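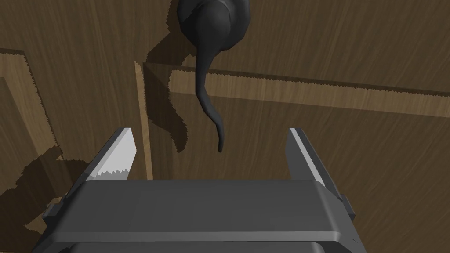
Chapter 7
Working Rules for Robots That Open Doors

A door is one of the first things a mobile robot has to deal with in a building, and it causes more trouble than most people expect. A lever handle pushes back when it is turned. The door may be heavy, it may have a closer, and there may be a person on the other side.

This chapter covers the rules a site should have in place before a robot is allowed to touch a door. It assumes you have read Chapter 6 on speed and force limits.

7.1 Before contact

The gripper should be fully open as it nears the handle. The jaws close only when the handle lies between them and the arm has stopped moving. If the handle is not where the robot expects it, the arm backs away and tries again. After 3 failed tries it must stop and call an operator.

Trials in simulation come first. A simulated door costs nothing to break, and the same approach can be repeated with small changes in angle and distance. At the Ellby site, Lucrezia Fontana's team required 500 simulated runs for each type of handle, followed by 50 on a real door with a person holding the stop button. Simulation does have limits. Friction, worn latches, and loose handles are often modeled poorly, so a good score there does not replace the second stage.

7.2 Who may be near the door

Site rules should state who may stand within reach of the arm, and also who may stand within the swing of the door. These are two different areas and should be marked separately on the floor plan.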